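Visit report: Humex open lab, Derndale, July

Humex opened its Derndale site to integrators for an afternoon in July. I went for the hand-held gripper trials, having used the older Fallahi unit for two years. The bench talk covered controller latency and can be skipped.

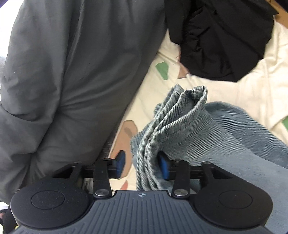

Fingertip pads were my main question. The Fallahi pads are hard and tend to slide off twill. The Humex unit carries soft pads, and the staff let visitors try it on clothing. With the denim bunched into thick folds, one blue pad sat close against the right side of the stack while the other stayed clear of it over the cream cloth. A one-sided approach like this is where I would want finger force logged separately. The current firmware, build 1837, logs a single value.

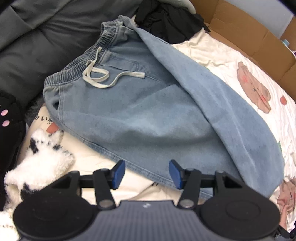
Garment choice matters more than the data sheet suggests. Part 3902 is rated on flat cotton swatches only. Pants with an elasticated waistband and a drawstring tied in a loose bow are a harder test, and a printed blanket underneath gives any vision system extra edges to sort out. I asked for the Londach camera settings and was given a sheet with 11 entries, two of them blank. Pad wear data is due by mail.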